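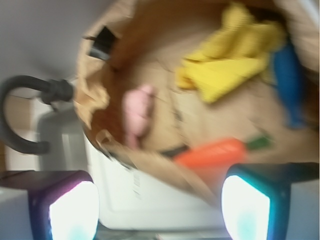
Attachment 1: the open bag, carrot at the bottom, yellow and blue items further up.

Ticket 627
Product: Drornow paper sack, large, brown
Opened: June 2020
Status: Closed
Category: Toy storage / bag wear

Problem as reported

We use Drornow paper sacks for the toys at the Saltthorpe playroom. Each sack stands open on a table so a child can look in and pick something out. The sacks hold up fine on a shelf, but the ones that get used every day start to go at the rim. The paper goes soft where hands rest on it, the rim folds outward and then a tear starts down from the fold. Once that happens the sack leans and the toys all slide to the low side.

We bought 20 sacks in December and 3 have gone into the recycling. I would like to know if we have a bad batch or if we are using them wrong.

What we have tried

1. Emptied the sack and stood it up again with nothing in it. It still leaned.
2. Rolled the rim outward to make a collar. Better for a few days, then the collar creased and the paper split at the crease.
3. Put black tape over the weak places at the rim and on the sides. This has worked best so far, but the tape lifts if it goes on over a wrinkle.
4. Swapped the heavy wooden toys for light ones. No change to the rim, but the bottom fold has lasted longer.

Reply from support

Thank you for the details. Please tell us what is in the sack during normal use, and whether the tape is on the inside, the outside or both. 

Update from customer

Contents are light. There is a toy carrot, a pink pig, a yellow cloth and a small blue item. The tape is at the rim and there is a strip on the inside as well, on the left wall below the carrot. The paper has also torn on the floor of the bag and a small flap is sticking up there. I had not noticed that when I opened the ticket, so please add it.

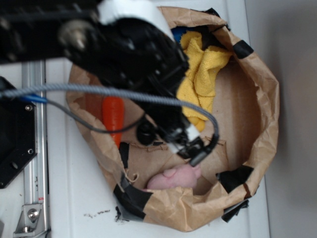 Wanyama replied that a flap in the floor matters more than a worn rim, and asked for it to be taped flat before the bag went back into use. The rim can be trimmed or rolled again, but a tear in the floor will follow the fold and open up the corner.

Suggested steps from support

- Take everything out and press the flap down with your palm.
- Tape over it with a strip that runs past the tear on both ends.
- Cut a piece of plain cardboard to the size of the base and lay it in.
- Unroll the rim, smooth it, and fold it inward once. An outward roll catches on sleeves.
- Replace any tape that has lifted. Don't put new tape on top of old.

Result

Done on the bag in the pictures and on two others. The cardboard base made the biggest difference – the bag stands straight and the carrot stays where it is put. The inward fold is harder to do on paper that is already wrinkled, and one side would not stay down until I taped it.

Still open on our side: whether to move to the Etus cloth bins. They cost more and the opening is narrower. We will use up the sacks first.

Support note: no batch fault found. Closed at customer's request. Can be reopened within 90 days.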